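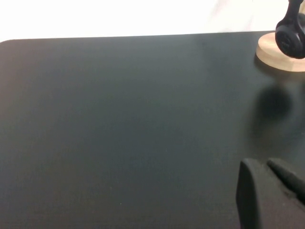

Chamado 3444 – Kit de garra de dois dedos com câmera de punho (Druneck), unidade de avaliação
Aberto por: Hatice Sönmez, Benkirane
Atendimento: Karim Azar, suporte Sesberg
Prioridade: média
Estado: aguardando peça

Descrição do problema

Estamos avaliando o kit Druneck para tarefas de bancada com objetos leves. O exercício atual consiste em aproximar a garra de um suporte de fones de ouvido, em cima de um tampo escuro. O braço chega à posição, mas a estimativa de profundidade do tampo oscila e o software interrompe a descida com o erro 834 (plano de apoio instável). Acontece em quase todas as tentativas feitas pela direita. Pela esquerda ainda não testamos.

Versão do firmware: a que veio de fábrica. Não alteramos parâmetros além da velocidade, que está em 25% do máximo.

Resposta – Karim Azar

Obrigado pelo relato. O erro 834 aparece quando o plano calculado muda demais entre duas leituras seguidas. Superfície escura e fosca com fundo branco muito claro atrás é um caso conhecido: a exposição automática se ajusta pelo fundo e o tampo perde detalhe. Os dedos pretos também se confundem com a mesa, e a máscara da garra pode falhar.

Favor fazer o seguinte, nesta ordem:
1. Fixar a exposição em modo manual, com a câmera apontada para o tampo.
2. Refazer a máscara da garra com os dedos fechados e depois abertos.
3. Repetir a aproximação e enviar o log completo, mais um quadro gravado durante o movimento.

Resposta – Hatice Sönmez

Passos 1 e 2 feitos. O erro ficou menos frequente, mas não sumiu. Em 25 aproximações, 3 pararam com 834. Segue o log e um quadro.

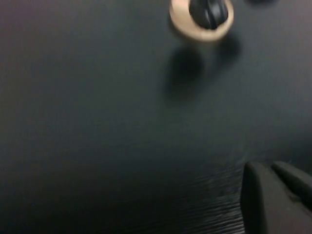 Quadro da câmera de punho, com os dedos no canto inferior direito e borrão de movimento.

O Abdelghani Salem, que cuida da célula aqui, perguntou se a sombra no tampo pode entrar na conta como objeto. Não sabemos se o software filtra isso.

Resposta – Karim Azar

O filtro de sombra existe, mas vem desligado na versão de avaliação. Fica em Percepção > Avançado. Podem ligar, não afeta a calibração.

Sobre o quadro: o borrão está acima do que eu esperaria a 25% de velocidade. Duas hipóteses – tempo de exposição longo demais depois do passo 1, ou folga no suporte da câmera. Reduzam a exposição à metade, compensem com ganho e repitam. Se o borrão continuar, apertem os parafusos do suporte com o braço desligado e verifiquem se há jogo.

Encaminhei o log para Engelbert Wieser, da engenharia.

Nota interna – Engelbert Wieser

Log analisado. Nas três paradas, a leitura do plano salta mais de 4 mm e volta ao valor anterior no ciclo seguinte. Não parece calibração. Aposto no suporte. Os do lote da Rernis saíram com a arruela errada.

Resposta – Hatice Sönmez

Filtro de sombra ligado, exposição reduzida. O borrão diminuiu pouco. O suporte tem folga, sim, dá para sentir com a mão. Apertamos, mas o parafuso do lado do cabo gira em falso.

Fora isso, a avaliação do kit vai bem. A montagem no braço foi simples e a documentação em português ajuda. O que pesa contra é ter filtros desligados de fábrica sem aviso no manual. Vou registrar isso no parecer de compra.

Resposta – Karim Azar

Confirmado, é o suporte. Envio um conjunto novo, com parafusos e arruelas, sem custo. Depois da troca é preciso refazer a calibração câmera-garra, pois a posição da câmera muda um pouco. Até lá, sugiro baixar a velocidade na fase final da aproximação.

O pedido sobre o manual foi repassado a Zaid Sayegh, da documentação. O chamado fica aberto até a Benkirane confirmar o teste com a peça nova.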